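The Tabletop That Outlived Its Legs

By Benedicta Tetteh

Every workshop has one surface that does all the work and gets none of the credit. The chairs get reupholstered. The shelves get photographed. The table gets a mug put on it, then a hot pan, then a gallon of something with a skull on the can, and at the end of the year someone wonders aloud whether it should be replaced.

I have been wondering aloud since March. I write about furniture for a living and have spent an embarrassing share of that living telling other people to love their scratches, a position that is easy to hold about other people's scratches.

The tabletop in question came from Plirketti, a salvage yard on the far side of the river where the prices are written in chalk and change with the weather. I paid $40 for the board and then $600, over time, for everything else: legs, brackets, a second set of legs, and a man to tell me what I had done wrong with the first set. I no longer mention the second figure at dinner.

What I got for the money was brown. A matte, reddish brown, the color of strong tea that has been left standing during a phone call. In the showroom at Amegashie, where the new tables live, a finish like that would be given a name, possibly a village in Tuscany. At Plirketti it was called "the brown one."

It has since picked up scuffs, a good many pale specks, and a few darker stains, most of which have settled in the middle, where everybody sets things down. I could tell you what made each of them, but I would be guessing. The owner of a stained table always claims to know the history. "That was the Christmas of the beets," they say, stroking it. I have never once managed to remember the beets.

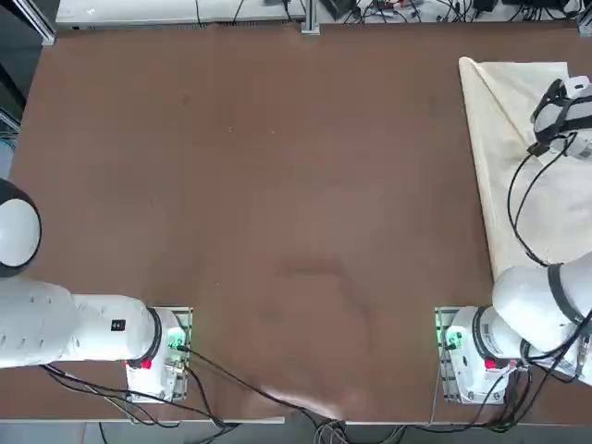 The case for leaving it alone

My neighbor restores pianos and disapproves of me generally. His view is that a matte surface has nothing to hide behind. Gloss throws the light back in your face and you forgive it everything. Matte just lies there and lets you look. Even so, it will catch a pale patch of glare at the near edge if it gets the chance, and you can lose a good ten minutes rubbing at a stain that is only daylight.

The same goes for smudges. There is a curved one near the front, a little lighter than the rest, and I have gone after it with a damp cloth, a dry cloth, and a product called Ferkix that smells like a dentist's waiting room. The smudge and I have reached an understanding. It stays, and I stop buying Ferkix.

The cloth itself deserves a word. It is cream-colored, it lives on the far right corner, and it has no business being cream-colored in a workshop. I put it there to protect the finish. By any fair reading of the evidence, the finish is past protecting, and what the cloth mostly does is cover a corner I would otherwise have to wipe.

The case for sanding it

Against all this stands the sander. Friends who own one want you to use it — they have the look of people who have recently found religion and brought pamphlets. An afternoon, they say. It is never an afternoon. You begin with the stain, sand a pale crater around it, and then have to bring the rest of the board down to meet the crater. By nightfall you own a thinner table.

I did call a refinisher, a firm called Tusico, and asked what they would do. They would strip it, stain it, and seal it, and then they would advise me not to put anything on it for 4 days. I asked what happened after that. "You use coasters," the woman said, and I thanked her and hung up.

So for now the brown one stays as it is. I did buy coasters, for the record. They are in a drawer, where they are keeping very nicely.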